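# Dremmont Two-Finger Hand Tool

Sold by Brodetti. Page last updated 04/05/2019.

The Dremmont is a hand-held gripper for housekeeping and laundry work. The person holding it does the job the usual way, with the gripper in place of their fingers, and the record of that job is used to set up the Dremmont arm that goes on a linen cart. Most customers buy the hand tool first and decide on the arm later.

It is in daily use at Firkport, a residence with 106 furnished rooms, where staff change beds, pick up clothes and send the washing down to a shared laundry. Firkport began with 2 hand tools in November and now keeps 13, one for each housekeeper on the day shift.

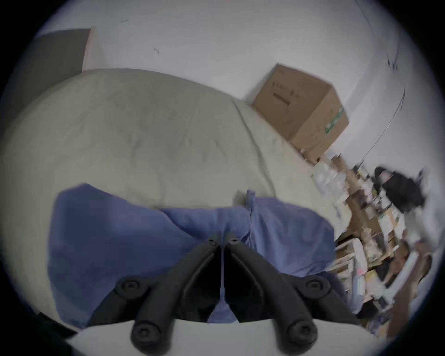

*Reading time: 2 minutes*

Cloth is the hard part of room work. A shirt left on a duvet has no fixed shape, and the bed under it is soft too, so the fingers have to close on a fold without taking the bedding along. The two long fingers come together at narrow tips for this reason. A housekeeper can lift one layer by a raised crease, or open the fingers wider for a bundle.

Rooms that people live in are also full of their own things. A box may be on the bed and the shelves may be packed right up to it. The tool is narrow enough to work beside other items, but the housekeeper still decides what gets picked up and what is left alone. Firkport's rule is that boxes, bags and papers belonging to a resident stay where they are. The cart arm follows the same rule and handles cloth only.

## What changes for staff

The cart arm takes over loading and sorting in the laundry room. Housekeepers still go into every room. At Firkport the change has mostly been in the second half of the shift, which used to be spent bending over bins.

Bezawit Fikre supervises the floor there. "People asked me if they were training their replacement," she says. "I told them what I'd been told, which was that the room work stays with us, and I got it in writing before we started. The sorting I don't miss."

She also asked for some things that are now part of the standard agreement with every site:

- Time spent using the hand tool is paid as normal work time.
- Records are not used to rate or discipline staff.
- Residents are told beforehand, and any resident can say no.
- A housekeeper can put the tool down and finish a room by hand.

Expect the first weeks to be slower. Picking up a sock with the tool takes longer than picking it up with your hand, and room quotas should be lowered until staff are used to it. Firkport went back to its old quota after the first month. Two housekeepers there had wrist soreness early on and were moved to shorter turns, which we now suggest for everyone.

## Care

Wipe the fingers with a damp cloth at the end of each shift. Check the screws at the tips and the outer joints once a week and tighten them by hand. Lint collects between the fingers and should be brushed out, never blown out with compressed air. Do not put the tool in water.

## Ordering

The hand tool is sold singly or in cases. Training is done at your site by Adugna, who handle setup and repairs for all Brodetti customers. A one-day visit is included with a first order.

Sites with more than 200 rooms should call before ordering so that a visit can be planned by floor. The cart arm is quoted separately, after a month of hand tool use.

Spare fingers and screw sets ship from the Brodetti parts desk. Please have the serial number of the tool ready when you call.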